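Home and Workroom Notes
Storage, Sorting and Small Repairs

KEEPING A WORKTABLE AND THE SHELVES BEHIND IT IN ORDER
By Leidy Condori

Most of the mess on a worktable comes from things that are used once a week and live there all week. Start by clearing everything to the floor or a chair and wiping the top down. Then put back only what you used in the last two days. The rest goes on the shelf.

Open shelving works well close to a table if you put clear bins on it. Solid boxes look neater, but you will forget what is in them by November. Put the heavy bins on a lower shelf. Bottles can stand by themselves next to the bins, with the caps screwed tight and the labels facing out. 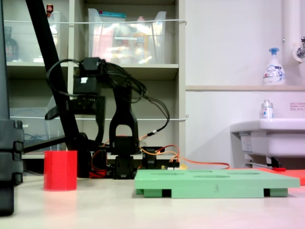 Home and Workroom Notes, No. 14

Pale tabletops show every mark. A damp cloth and a drop of dish soap take off most of it. For pencil, use a white eraser first. Dry the table with a clean towel, going one way, or a glossy top will streak. Don't use scouring powder on it.

Keep one open cup on the table for small parts and empty it every evening. A bright red one is hard to lose among papers. If the cup fills up before evening, you have too much out. Nilton Restrepo wrote in to say he uses an old Dinalon coffee can for the same job, and that is fine too, as long as the rim has no sharp edge.

Cords

Run cords along the back of the table and hold them down with a bit of tape every foot or so. Use tape that peels off clean. Leave slack at any part that moves, such as a lamp neck. Tape over a printed label on the plug end and write what it belongs to. Masking tape will do for this, but the ink fades and you will be writing it again.

Shape boards and puzzles

Several readers have asked about the sorting boards with cutouts for a circle, a hexagon, a cross and so on. They come back from the playroom sticky and with half the blocks gone.

Wash plastic blocks in a bowl of warm soapy water and rinse them under the tap. An old toothbrush gets into the corners where the sides meet. Stand them on end on a towel until they are dry. For the board, wipe both faces and run a cotton swab around the inside of each hole — crumbs pack in there and the block starts to jam.
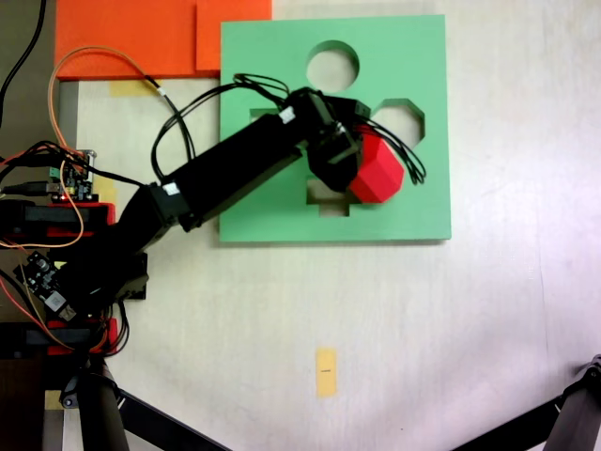
If a block still sticks after cleaning, look for a burr on the edge. Rub it down with fine sandpaper wrapped around a flat stick, a few strokes at a time, and try it again. A hexagon should drop in without pushing once it is lined up with the hole. Don't sand the hole. You can replace a block, but a hole that is too big stays that way.

Store the blocks in a zip bag and tape the bag to the back of the board. Dayana Tello keeps hers in a mesh laundry bag and washes them in it, which saves a step.

Flat sheets

Thin plastic or foam sheets curl if they lean against a wall. Lay them flat under the bottom bin on the shelf, largest on the bottom. Mark the size on one corner in pencil. Offcuts smaller than your hand go in the scrap bin, and when the scrap bin is full, throw out the lower half.

Questions on any of this can be sent to Condori, Box 648, Fenodton. Please put the issue number on the envelope. Next issue: jar lids, drawer liners, and Kadir Erdem on sharpening scissors.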